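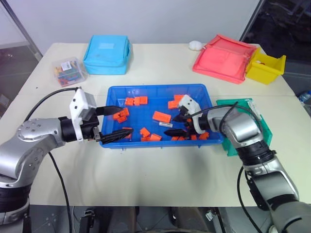 Siv Söderlund wrote in after my last post to ask how on earth you sort a big secondhand lot of building blocks without giving up halfway, because hers had been sitting in the hallway since August and her kids had started using the bag as a beanbag. Fair question! I've done four of these lots now and I've gotten a lot faster, so let me walk you through my way.

Before you start

Clear a big table and get more containers than you think you need. Shallow ones are best while you're sorting, and the deep boxes with lids can wait till the end. I do this on a Saturday morning with the radio on. My last lot came from a flea market in Lahtinen and it filled two grocery bags.

Step 1: Pull out the junk

Go through by the handful and take out anything that isn't a block. I found hair ties, a dead battery, half a crayon and 56 cents (mine now). Chewed or cracked pieces go in a separate cup and you can decide on those later.

Step 2: Wash them

Lukewarm water, a squirt of dish soap, 20 minutes of soaking, then swish them around in a mesh laundry bag and rinse. Don't use hot water, and please don't put them in the dishwasher -- I warped a whole set of nice long ones that way. Spread them out on towels overnight. Anything with stickers gets wiped by hand.

Step 3: Sort by color or by shape?

Everybody argues about this one. Arvid Sandberg swears by shape, and for a grown-up who builds from instructions he's probably right. A small red piece in a pile of red pieces is really hard to spot. But if it's for kids under seven or so, go with color. They can put things back without help, and that's the whole battle.

If you can't decide, do color first and then split only your biggest color by size. In my house that was gray, 269 pieces of it, and I was very glad I split it.

Step 4: Box it up

Fill each box about two thirds full so small hands can dig around without everything landing on the rug. I label the short end with masking tape, since my boxes sit sideways on the shelf.

Leave one box unlabeled for odds and ends. Wheels, doors, tiny flowers, all of it goes in there, and when it gets full you can sort that one too (or not, I haven't touched mine in a year).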